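Saarela line, disassembly cell
Minutes of the fault review meeting, August 2022
Place: Rastham, upper meeting room

Present: Elsa Laitinen (chair), Valtteri Heiskanen, Eusebio Montoya, Glenys Wragg, Heikki Sjöberg (minutes)
Apologies: none

1. Minutes of the previous meeting

The minutes of the May meeting were accepted with one correction. Under item 4 the word "monthly" should be "weekly". The action on the spare fingertip pads stays open, as the supplier in Sturkness has not answered.

2. The fault

Elsa Laitinen asked that the events are first told in order, and that causes are discussed after.

Eusebio Montoya reported. The cell was in processor removal on a desktop tower. The arm was coming down to the socket when the contact force went over the limit. The controller raised the alarm correctly, but the arm did not stop at the alarm. It continued to press for 1,505 milliseconds and stopped only when the second limit was reached, the one which is set in the arm itself. Eusebio then pressed the emergency stop at the door post. It worked normally and the power to the arm went off.

No person was inside the fence and no one was hurt. One socket was bent and the board is scrapped. The left fingertip pad was marked and has been changed.

Glenys Wragg asked if the door had been opened before the power was off. Eusebio answered no, the door stayed closed until the lamp was dark. Glenys asked that this is written in the minutes, as the incident form does not say it clearly.

3. The work at the cell

The present sequence is: side panel off, tower on its side on the table, processor out, then the cables and the drives. The meeting went through the steps where the gripper is close to the board. Valtteri Heiskanen said that the processor step and the moves over the board share the same force setting in the Juvutico program, and that this was chosen in the spring to save time in testing.

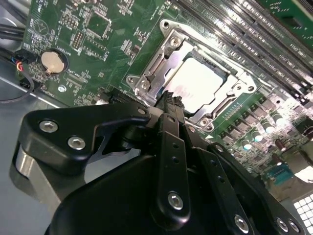
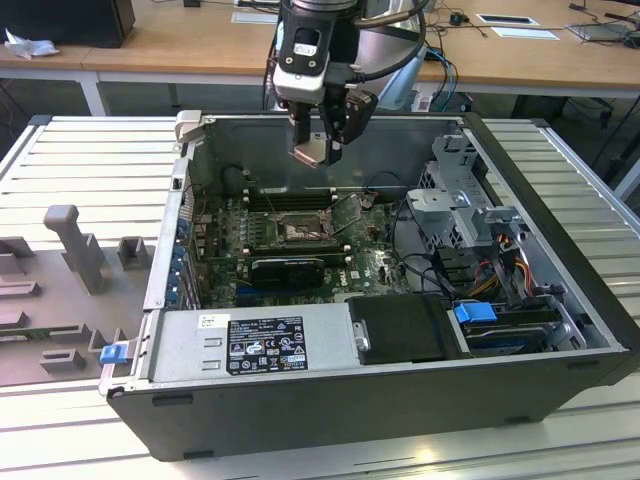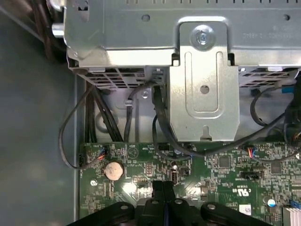
Glenys Wragg did not agree that one setting can serve for all of this. In her opinion a limit which is right for pushing on a metal lever is much too high for a move where the fingers should touch nothing at all. She had raised the same matter when the program was accepted, and she would like to see where her comment went.

Valtteri accepted that the comment was received and not answered. He will find it.

4. Cause

Valtteri Heiskanen presented what is known. The log file of that shift has 1,034 lines and he has read it to the end. The force alarm is in the log at the correct moment. The stop command is there too, but it was put in the queue after a camera request, and the program waited for the camera before it went further. The camera was slow to answer — why, he does not know yet.

The chair asked if the same delay could happen again today. Valtteri said yes, as long as the stop command goes through the same queue as ordinary requests. For this reason the cell has been locked off since the fault, and the key is with Heikki Sjöberg.

Eusebio Montoya added that the bright reflection from the processor cover has given the camera difficulties before, mostly in the afternoon. It was noted that this may explain the slow answer but it does not excuse the queue. The two matters will be handled separately.

Heikki Sjöberg asked if earlier units could have been damaged without an alarm. There are 112 towers finished with this version of the program. The boards are still in the store and can be inspected. Glenys thought a visual check of the sockets is enough, with a magnifying lamp.

5. Decisions

5.1 The cell stays locked off until the force alarm stops the arm directly, without the queue.
5.2 Each step receives its own force limit. Moves over the board without contact receive the lowest one.
5.3 The second limit in the arm is not to be changed by anyone before the next meeting. It was the part that worked.
5.4 The restart test is done with a scrap tower, at low speed, with two persons present and both outside the fence. Glenys Wragg signs the result.
5.5 Manual disassembly continues at bench 13. Eusebio will arrange the shifts.

6. Actions

Valtteri Heiskanen — change to the stop function, and a written note on the camera delay.
Valtteri Heiskanen — find the acceptance comment from Glenys and send it to all present.
Eusebio Montoya — socket check on the stored boards.
Glenys Wragg — new text for the incident form, with a line for the door and the lamp.
Heikki Sjöberg — keeps the key, and writes in the key book if it is lent.

7. Other matters

Eusebio asked if the blind on the window side could be repaired. Elsa Laitinen will ask for a price.

The next meeting is held when the stop function is ready for test. Elsa Laitinen will send the invitation.

Minutes written by Heikki Sjöberg, checked by Elsa Laitinen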